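4. Who is "you"? Address and delay in Fusodine

The previous section looked at the house in Lachance's novel as a place the reader is never allowed to map. I want to turn now to the part of the book that first made me want to write this paper, its use of the word "you." Fusodine is a short novel, just over 200 pages in the Jarbridge edition, and for long stretches it is told by a woman speaking to someone who never answers. Reviewers took this listener to be her dead husband. I read it that way too the first time, and with great pleasure, but the text gives us far less support for that reading than we tend to remember.

Take the opening of the second chapter. The narrator has come down to find the kitchen door open, and she says, "You would have closed it, and then you would have said that I had." A husband could certainly be the person meant. So could a sister, a lodger, or the narrator herself at an earlier age. What I love about the sentence is how much quarrel it packs into its two halves, and how calmly it is spoken. The tense matters a great deal. "Would have" tells us that the listener is absent, and leaves open whether the absence is a death, a departure, or only a night spent somewhere else.

Lachance keeps this up for nine chapters. The pronoun is never given a name, an age, or a sex until the scene on the ferry, and even there the detail comes to us through a stranger's mistake. The ticket seller looks past the narrator and says, "And the young man?" She buys two tickets. In the next paragraph she has one in her hand. I have gone back to this page many times and I still find it thrilling, because the missing ticket can be read as plain evidence (someone has taken it) or as a slip in the narrator's own telling. Both readings fit every other line of the chapter.

4.1 Comparison with Plundcombe

A useful partner for Fusodine is Plundcombe, which Jarbridge brought out in a first printing of 500 copies and which shares its love of a speaker who will not explain herself. There the "you" is a whole village. The narrator scolds it, flatters it, and asks it for money. Since we meet the villagers one by one in other people's dialogue, we can check her account against theirs, and much of the comedy comes from how badly the two match.

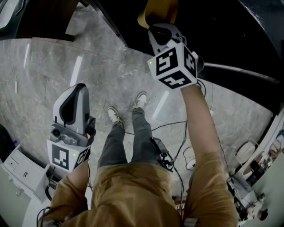 Figure 2. Tan jacket, gray trousers and white sneakers on a gray marble floor.
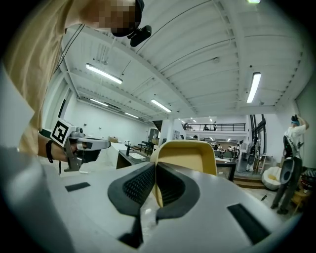
Page last changed: October 10, 1999

In Fusodine no such check is on offer. Every other speaker in the book is quoted by the narrator, usually in a single line, and she has a habit of giving the same line to different people. "It was never locked" is said by the neighbor in chapter three and by the doctor in chapter six. Chan's reading of the novel treats this as a sign of a failing memory, and makes a fine case from the passages about medicine. I would like to add something to it. The repeated line is also how the book teaches us to listen. By the time we hear it from the doctor we already know its rhythm, and we start to suspect that we have been hearing one voice all along.

This suspicion changes the "you" as well. If the neighbor and the doctor are partly made out of the narrator's own speech, the silent listener may be the only other person in the house whom she has left alone. She never puts words in that person's mouth after the second chapter. It is a wonderfully tender touch, and easy to miss on a quick reading.

4.2 The January chapter

The seventh chapter, set in January, is the one place where the address breaks down. For six pages there is no "you" at all. The narrator clears out a wardrobe, writes down what each coat would sell for, and carries on in the flat past tense of an inventory. Then, in the middle of a list of buttons, the pronoun comes back: "four horn, one yours."

I know of few moments in recent small-press fiction that do so much with so little. The word "yours" is a possessive where we have grown used to a subject, and it turns the listener from someone who acts into someone who once owned a button. A reader who has settled on the husband will hear grief in it. A reader who has settled on a child will hear something closer to fear, given what is said about the pond. Lachance gives each of them the same three syllables to work with, and moves straight on to the gloves.

The draft pages discussed in Section 5 show that the phrase was a late addition. In the earlier version the list runs on without a break, and the wardrobe belongs to an aunt.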